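Last updated: September, 10:40 a.m.
Reading time: 2 min

Ommont wants $483 a year for robot practice rooms

Ommont has started selling Dusix, a subscription library of simulated household rooms in which a robot arm can rehearse chores before anyone lets it near real dishes. A license costs $483 a year and covers 2 computers. The company says buyers will save weeks of lab time. It has not published anything to back that up.

The starter pack has 14 rooms, most of them bedrooms and kitchens filled with small objects. The sales material leans heavily on a task called Mug Lift, in which the arm takes a white mug by the rim. 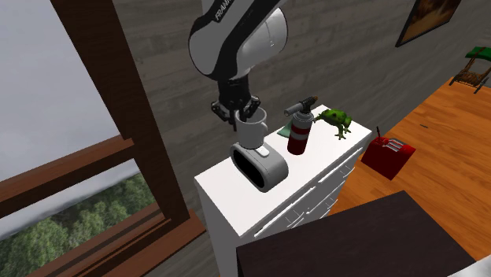
Mug Lift in Dusix, with the coffee machine on the dresser. Render: Ommont

It looks tidy. Looks are the easy part. A lab buying this needs to know how the fingers behave when a mug is heavier than expected, or greasy, or half full, and the product sheet spends one sentence on contact and friction. The sheet calls the physics "true to life" and leaves it there.

Users also get a close view of the gripper for training camera-based controls.

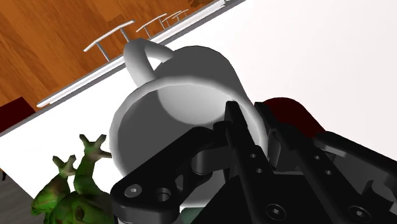
Can Dusix be used with any robot arm?
Only with arms on Ommont's supported list, which has 10 models at launch. Adding another is a paid service, and the company quotes a price on request.

Hrnčiar, a small workshop in Broltska that fits arms for packing lines, had the trial version over the summer and has not signed up. It told us the rooms loaded quickly and were easy to edit, but that it could not match the simulated grip to its own hardware without help from support.

Ommont says a benchmark against real arms is on the way. It gave no date. The trial is free, and anyone tempted should use it up before paying.

Comments

gearlash: So the year's fee doesn't include my arm. Great.

toolcrib_9: We use it for camera training and it's fine for that. Wouldn't trust it on grip force.

pinewax: Does the trial let you export anything? Couldn't find it on their site.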